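Bendmont bags — README and data card

Two-arm demonstrations with thin carrier bags, plus the relabelling script (Zarby) we used for the result in section 3. Read the known problems before you train anything. Last edited October 10, 2020, in a rush, sorry for gaps.

What's in it

2512 episodes, teleoperated, two arms. Task family is bags on a wall hook and a bin on the floor underneath. Hook to hand, hand to hand, bag to bin, and the reverse where the operator hangs one up. Head view, joint positions, gripper opening, commanded targets. No force readings. We wanted them, the sensors drifted too much to publish.

Bags were picked because they're horrible. See-through, shiny, change shape if you breathe near them, and the depth channel mostly looks straight through to the wall. Anything that works by fitting a shape to the object falls over. The strip of red tape over the hook gives you something fixed to find when the plastic itself doesn't show up.

Approach to the lower part of a hanging bag, left gripper at the plastic and the right one lower down beside the bin: 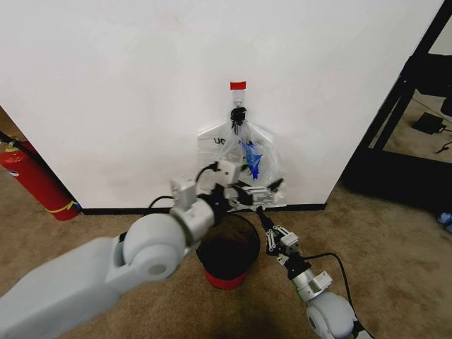 Stage labels

Each episode is cut into stages by Zarby, not by hand. Labels are

reach — either gripper moving towards a bag, no contact
hold — at least one gripper closed on plastic
transfer — bag leaves the hook, or goes from one gripper to the other
place — bag over the bin or back at the hook

Not every episode has all 4. Some go reach, hold, reach, hold for ages. Left those in, they're useful.

Zarby finds the cuts from gripper opening and the gap between commanded and measured joint position. No vision. First version did use the head view and it was worse, it kept calling contact early every time a finger passed in front of clear film. Dropping it cost us a fortnight of work and improved the labels, which was annoying.

Hard case is the loop. The handle is small, black finger against it, and closing on the loop looks nearly the same in the joint data as closing on air just next to it. For these we fall back to a second rule: if the wrist then moves away from the wall and the tracking gap stays up, call it hold, otherwise relabel back to reach. Rule is in zarby/loops.py, there is a threshold at the top of the file that you will want to change for other arms.

A reach up to the handle, one arm on it and the other waiting open: 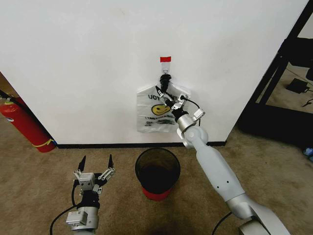
Anouk Van Damme

Section 3, the result

Question was simple. Does it help to train on stage-cut data instead of whole episodes, when the object is this floppy? Same network both times, same number of training steps, same operator pool. Only difference is that the stage version gets the label as an extra input and samples evenly across stages, so place doesn't get drowned out by reach.

It helps. Mostly in transfer, which is where the whole-episode policy dithers: it gets hold of the bag, stops, lets go, tries again. The stage version commits. On reach we see no difference worth writing down. On place the stage version is better with one bag in hand and we can't tell them apart when a second bag is still on the hook. Suspect the policy gets pulled towards the hanging one. Not proved.

We tested on 13 layouts kept out of training (bin moved, hook height changed, bag swapped). Per-layout tables are in results/, please use those and don't quote an average off us, the layouts are very uneven and an average hides it.

Tried and dropped:

Predicting the outline of the bag as a side task. Slow and no gain.
Random brightness changes on the head view. Small gain on shiny bags, small loss on everything else. Off by default.
Mirroring left and right. Don't. The arms aren't calibrated to be mirror images and the policy picks up a lean.

Known problems

Printed bags are over-represented. Smiley face, THANK YOU, that sort. A policy can learn the print and not the plastic. Filter by the bag field if you care.

Bags with contents behave differently from empty ones, and the contents field is free text typed by whoever was on shift. Spelling is all over the place. "Mixed" means nothing, ignore it.

Clocks: 6 sessions have the joint log running ahead of the head view. Listed in fix_clock.txt, the loader corrects them if you pass align=True. Should of been the default.

Two-gripper holds over the bin are the ones Zarby gets wrong most often. Both grippers closed, very little movement, so it can't decide between hold and place. Current rule says place once both are lower than the hook by a set distance. Crude.

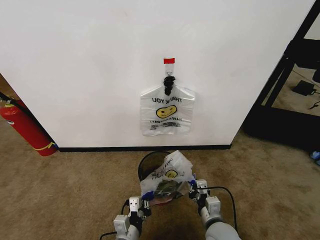

Karabo Du Plessis: I'd go further than crude. A distance from the hook tells you nothing once you change the hook height, and you do change it in the test layouts. Measure from the rim of the bin. I reran the labels that way on the Dierckx copy and the place segments came out shorter and a lot cleaner, will open a merge request when the tests pass.

Agreed, and will take it. Until it's merged, treat hold/place boundries as soft and train with a few steps of overlap either side.

Files

episodes/ — one folder per episode, joint logs and head view
labels/ — Zarby output, plus the hand-checked subset
zarby/ — the script, needs nothing beyond numpy
results/ — per-layout tables, raw trial notes
fix_clock.txt — see above

Use

Research use, fine. Tell us if you find bad labels, episode id and timestep is enough. The full copy sits on the Woltden server, and the small one in this repo is missing the raw depth. Ask for access through the issues page, mail gets lost.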